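Product Review: Ultier Household Manipulation Suite
Reviewed by Ketill Lauritsen for the Lisia Appliance Review Office
Dec 12, 2021

The Ultier suite is a simulation package for organizations that wish to test robot arms on domestic work before buying any hardware. It supplies furnished rooms, a library of household objects and a set of scored chores. This office was asked to judge whether the suite gives a fair answer to a question our members put to us often: can a machine tidy a home yet?

Testing ran on a single workstation. We used the standard arm with its two-jaw gripper and left all grip settings at their factory values. A total of 520 trials were completed. A trial was scored as a success only if the object reached its assigned place upright and without striking the furniture.

Clearing a living room floor was the first chore assessed. The tripod task within it is well chosen, as the object is tall, narrow and easily tipped, and the arm must take hold low down. 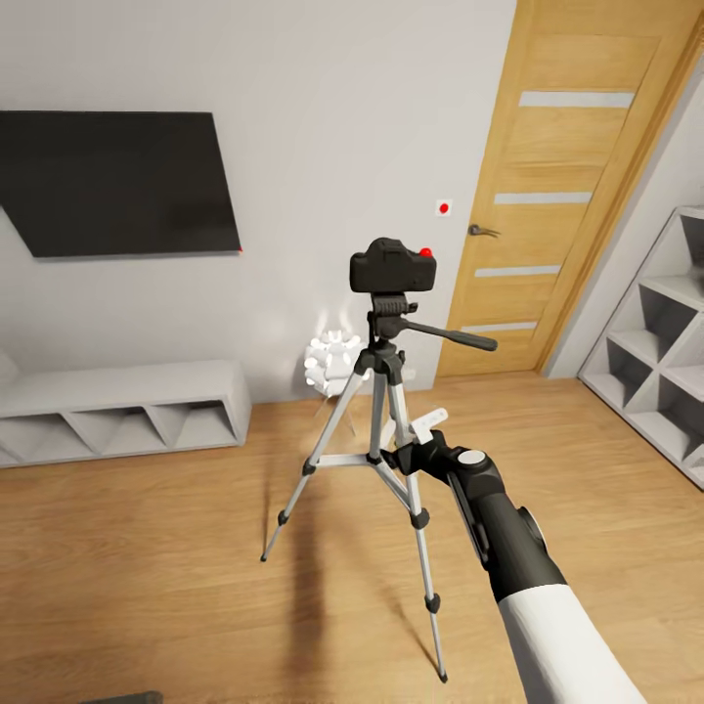 Rendered view of the living room: the gripper closed on one leg of the camera tripod.

Success on the tripod task stood at 78 trials. Most failures occurred during the lift, when the weight of the camera drew the head to one side. A person would correct this with a second hand. The standard arm has none, and the suite rightly makes no allowance for it. Users should note that the default camera angle gives little help in judging depth, and an additional view must be set up by hand.

The ladder task proved harder. Here the arm is required to work close to the frame, among the rungs and plastic fittings, where small errors of approach matter a great deal. Contact with a post ended many trials early.
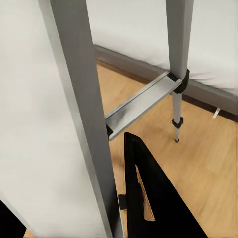

Ladder task, close view: the gripper below a rung, just right of the left post, with the wood-look floor behind the frame.

Surfaces and shadows are rendered with care, and the close views were useful when we traced the cause of a failed approach. Contact behavior is less convincing. Thin metal parts at times slid through a closed grip in a manner we would not expect of real ones. The competing Wurkolora package handles this better, although its choice of rooms is narrow.

The manual is complete but poorly indexed. A single license costs $1,051 and includes updates until June.

Finding: recommended for research groups and equipment buyers, with reservations about contact behavior. On the evidence of these trials, members should not yet plan on an unattended arm for general tidying.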